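Wohnen & Werkeln | Schwerpunkt Ordnung | Lesezeit: 5 Minuten

Die Wanne des guten Willens

Jeder Haushalt hat einen Behälter, in dem die Dinge landen, für die es keinen Platz gibt. Bei den einen ist es eine Schublade, bei den anderen eine Obstschale, in der seit dem Einzug kein Obst mehr lag. Bei mir war es jahrelang ein Schuhkarton mit der Aufschrift »Wichtig«, und ich schwöre, dass ich bis heute nicht weiß, wozu das gebogene Plastikteil gehörte, das ich durch drei Wohnungen getragen habe.

Wer sich länger mit solchen Behältern beschäftigt, kommt irgendwann bei Kastriot Kelmendi heraus. Kelmendi gibt Kurse im Aufräumen, obwohl er das Wort nicht leiden kann. »Aufräumen klingt nach Strafe«, sagt er. »Ich sage Sortieren.« Sein Kurs heißt Tritach, dauert zwei Abende und handelt fast ausschließlich von Kleinkram. Kleiderschränke interessieren ihn nicht, Keller auch nicht. Ihn interessiert das Zeug, das kleiner ist als eine Hand und trotzdem im Weg liegt.

Ich war im September dort, mit einer Stofftasche voller eigener Verfehlungen. Mitzubringen waren laut Anmeldung »Gegenstände des täglichen Ausweichens«. Ich hielt das für einen Tippfehler. Es war keiner.

Am ersten Abend saßen wir zu 13 um eine lange Tafel, und jeder musste seine Tasche auskippen. Man kann über Menschen viel erfahren, wenn man ihre Bücherregale betrachtet, aber die Bücherregale sind ja kuratiert. Was unten in einer Tasche liegt, ist es nicht. Mein Nachbar zur Linken besaß fünf Flaschenöffner und trank, wie er betonte, keinen Alkohol. Die Frau gegenüber hatte eine Sammlung einzelner Deckel dabei, die sie mit einer Zärtlichkeit vor sich aufreihte, dass man ihr das Verbleiben der dazugehörigen Dosen kaum zu nennen wagte.

Kelmendi ging herum und verteilte Wannen. Die Wanne ist sein eigentliches Thema. Schachteln mit Deckel lehnt er ab, weil man sie schließen kann, und was man schließen kann, das hat man nach seiner Erfahrung binnen einer Woche vergessen. Körbe sind ihm zu gemütlich. Eine Wanne dagegen hat schräge Wände, einen flachen Boden und keinerlei Charme. Alles rutscht zur Mitte, alles bleibt sichtbar, und nach einigen Tagen sieht das Ding so aus, dass man freiwillig etwas dagegen unternimmt. So jedenfalls die Lehre.

Die Wannen selbst, das muss man sagen, sind keine Schmuckstücke. Auf meine Frage, ob es die auch in schön gebe, bekam ich einen Blick, den sonst Handwerker für Leute reserviert haben, die Schrauben mit dem Buttermesser anziehen. Ein Behälter, vor dem man Respekt habe, bleibe leer, sagte Kelmendi. Einer mit Kratzern und Farbe an der Wand lade zum Benutzen ein.
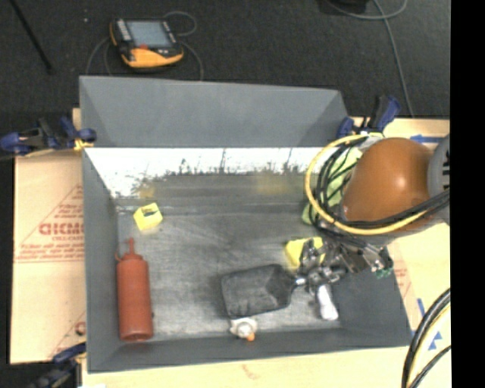
Gelber Schwamm, gelber Klotz, liegende Flasche: In der grauen Wanne darf sich begegnen, was sonst nichts miteinander zu tun hat.

Man beachte den Schaber. Er ist dunkelgrau, flach, liegt schräg und gehört zu jener Sorte Werkzeug, die man einmal dringend braucht und danach mit schlechtem Gewissen umräumt. In der Küche stört er, im Bad wirkt er bedrohlich, im Werkzeugkasten geht er zwischen den Zangen verloren. Bei Kelmendi heißen solche Dinge »Pendler«. Ein Pendler hat einen Beruf, aber keine Adresse. Die rötlich-orange Spritzflasche ist auch einer. Schwämme sowieso, sie sind vermutlich die reisefreudigsten Bewohner des Hauses, sie beginnen am Geschirr, steigen ab zur Herdplatte und beenden ihre Laufbahn an der Fahrradkette.

Mit dem kleinen weißen Ding mit der orangen Spitze wird es schwieriger. Kappe? Figürchen? Ich habe mich nicht festlegen können, und das ist für Kelmendis Methode der Ernstfall. Alles, was man nach kurzem Hinsehen nicht benennen kann, kommt in die zweite Kategorie: »Gäste«. Gäste dürfen bleiben, aber mit Frist. Wer nach Ablauf des Monats noch immer keinen Namen hat, muss gehen. Die Frau mit den Deckeln hielt das für herzlos. Es wurde an dieser Stelle etwas lauter am Tisch.

Die dritte Kategorie nennt er »Erbmasse«, und über die möchte ich hier nicht sprechen, es ging um den Eierschneider meiner Großmutter.

Zum Kurs gehört eine Karteikarte je Wanne, auf der man einträgt, was hineingelegt wird und wann. Wer das lächerlich findet, hat es noch nicht probiert. (Ich fand es lächerlich und habe es probiert. Beides lässt sich vereinbaren.) Nach kurzer Zeit stand auf meiner Karte viermal hintereinander »Kugelschreiber, schreibt nicht«. Es war jedes Mal derselbe Stift. Ich hatte ihn herausgenommen, festgestellt, dass er nicht schreibt, und ihn zurückgelegt — mit der Sorgfalt eines Archivars.

Natürlich hat auch dieses Gewerbe seine Konkurrenz. Die Firma Falarine verkauft ein System aus stapelbaren Einsätzen, in dem jeder Gegenstand seine passgenaue Mulde bekommt, und wer das komplette Set nimmt, ist 200 Euro los und besitzt danach vor allem ein weiteres Ding, das irgendwo hinmuss. Ich habe es bei Freunden gesehen. Die Mulden waren sehr hübsch. Der Kleinkram lag daneben.

Kelmendi verkauft nichts, nicht einmal die Wannen, die nach dem zweiten Abend wieder eingesammelt werden. Wer eine eigene will, soll sich eine suchen, möglichst gebraucht, möglichst eine, in der schon einmal Farbe war. Meine stammt vom Trödel hinter dem Baumarkt Rultomier und hat außen einen Aufkleber, den ich nicht abbekomme. Mit dem Schaber ginge es wahrscheinlich, aber den müsste ich erst finden.

Bleibt die Frage, ob es hilft. Die Küchenschublade, das kann ich berichten, geht wieder zu. Der Schuhkarton »Wichtig« ist aufgelöst, das gebogene Plastikteil hatte seine Frist als Gast und hat sie verstreichen lassen. Der Kugelschreiber ist ebenfalls fort, nach einer kurzen Ansprache meinerseits. Dafür steht die Wanne jetzt auf der Kommode im Flur, wo sie jeder sieht, der hereinkommt, und die Ersten legen schon von sich aus etwas hinein. Neulich lag ein Fahrradventil darin. Ich habe kein Fahrrad.

Auf der Karteikarte steht es trotzdem, ordentlich, unter Gäste.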